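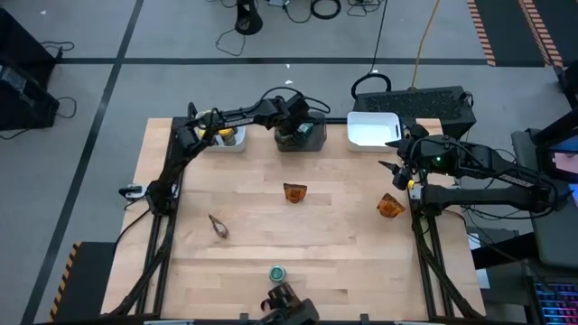
Flengate wrote in to ask if small bins are worth the money or if a shoebox does the same job. Fair question. I said shoebox for years. Changed my mind, mostly.

Reading time: 2 min

So. Bins. Three of them in a row at the back of a butcher-block table, two white and one dark gray, and everything that lands on the table is meant to end up in one. Mine are the Dasstead small size, bought in March, been using them every day since. Quick review, I have a pile of stuff to put away.

The good. They're light. They stand next to each other without a fuss. White plastic is easy to see into, even at the far edge of a deep table, and a yellow thing in a white bin you spot right away. Wash fine in the sink. No lids, which I thought I'd hate and don't.

The dark gray one, less sure. Hides dirt, great. Also hides whatever is in it. Teal shows up okay, anything brown or black just dissapears. I'd get all white if I was buying again. Maybe one gray for the ugly stuff.

Size. Good for little things, caps, loops, rolls, bits of whatever. Cups are the problem. I have those orange see-through ones and they tip over and lie there on the table taking up room, then you put two in a bin and the bin is basically full. Stack them one inside the other first. Took me way too long.

Price was 36 for a set of 4. Not cheap for plastic. The Kamel set is less and you get 6, but the sides on those bowed on me the first week and I gave them to my sister for the garage. She likes them fine.

Other gripe, they slide. Wood top, smooth bottoms, you drop something in from a height and the whole bin scoots back. I stuck a bit of shelf liner under mine. Should of come with feet.

How I sort: one bin for things that go to another room, one for things that stay, one kept empty till I need it. The empty one matters more than you'd think. Fourth bin lives under the sink with sponges in it.

Would I buy again, yes, in white, on sale. Shoebox is still ok if it's a drawer nobody opens.

Comments (3)

tablefirst
Agree on the gray. Had mine a year and lost the same key in it twice.

Reader from Astcombe
Do they fit a 12 inch shelf? Site doesn't give the depth anywhere.

pegboard106
Rubber bands around the bottom stop the sliding. Two per bin. Ugly but works

Contact | Copyright 2022 | Back to top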